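4.2 What counts as an unmade bed

Earlier work on household order treats the bed as a yes-or-no item: made or unmade. We doubt that this tells us much. Rattanakul's checklist, which we used in our first round in May, gives a bed one point if the cover is pulled up and none if it is not. Across 575 room visits, the two raters disagreed on the bed more often than on any other item, and further training did little to close the gap. Araya has argued that the trouble lies with careless raters. We are not convinced. The same raters agreed well enough on desks and floors, where the checklist asks what is lying there and whether it has a usual place.

The Odow scale does a little better by scoring bedding and loose belongings apart, but it assumes that anything left on a bed is waiting to be put away. Our interviews give weak support for that. Of the 21 residents we spoke to, 18 said they used the bed as a table or shelf during the day, and several did not see this as mess at all. Self-reports of this kind flatter the speaker, and we would not lean on them too hard.

Creases are a poor guide to neglect. A sheet wrinkles when someone sits down on it for a minute, and the checklist cannot tell that from a bed left alone all week. In Figure 2 the light gray sheet is rumpled and hangs in a loose fold over the front edge of the mattress, which would cost the room its point under Rattanakul. The Odow scale would also mark it down for the water bottle lying on its side and the paperback next to it. Whether either object is out of place is a question the scale answers in advance. We scored such cases as "in use or untidy, not known" and left them out of the totals in Section 5.

Figure 2. Bed with a bottle and a book on the sheet. 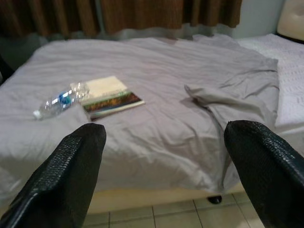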